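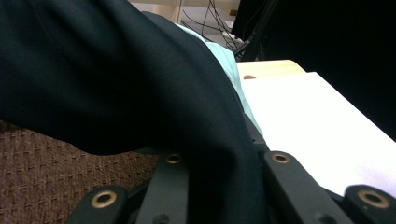 Navy piece lying over the pale green one. Brown weave at lower left.

Wednesday, afternoon

Fabric sorting, second session. Started after lunch with the big pieces because they take the whole work surface and I wanted them done while the light was decent. The goal is still the same: everything folded to one size, dark and light kept apart, a tag on each stack, and the stock list matching what is on the shelf.

Dark and light have to be separated before anything gets dampened. The navy from the Pruvdale order is the one to watch. I cut a swatch from it last month, soaked it in a cup of warm water and laid it on white cotton overnight, and it left a blue ring. A second swatch, rinsed three times first, left a much fainter one. So it gets its own wash, cold, and no light cloth in the same basket until it has been through at least twice. Please don't put it back with the greens just because they came in together.

Folding. I tried the method in the Latoron binder first (thirds lengthwise, then roll) and gave up on it. Rolls look fine on the shelf but the wide pieces slide, and you can't pull one from the middle without the ones on top coming down. Went back to flat folds:

- lay out, smooth from the center toward the selvages
- fold in half lengthwise, selvages together
- in half again the same way
- then fold over the board from one end until it's used up
- tag in the last fold, writing facing out

Dark pieces are harder to get straight. On navy it's difficult to see where the first crease went, and I ended up a hand's width off on one piece and had to open it all the way out again. A chalk tick at the center of each end fixed that. The chalk brushes off if you use the white stick. The yellow one does not brush off, leave it in the drawer.

Light pieces show every mark from the table, so wipe down between them. I got a gray smudge on a mint remnant, near the end, and have marked the spot with a safety pin. Probably soap and cold water will do it. Not tried yet.

Weights. The kitchen scale reads in steps of 2 grams, which is good enough for remnants. Checked it against the 100 gram weight and it was right on. Also checked with the 500 and it read 500. Anything under 100 grams goes in the scrap bin for swatches and test seams and doesn't get a line in the list. One remnant came out at 291, so it stays in stock and has a tag.

The stock list still has two names for what I think is the same cloth. Dimis calls it "harbor" on the invoice, and the older Sotiropoulos card has it as "midnight 2". Laid side by side by the window I can't tell them apart. Same hand, same finish on the back. I've left both lines in with a note until the next invoice comes, and whoever opens it should check the item code against the card.

Left to do:

- cold wash for the navy, alone
- smudge on the mint remnant
- new tags, the string ones tear out at the hole
- re-cut the folding board, one corner is soft and it makes a lump in the fold
- move the darks to the lower shelf, away from the window (there is fading on the outer folds of the old stack already)

Stopped a little after four. Finished stacks are on the left side of the shelf. Anything on the right has not been measured, so don't cut from it yet.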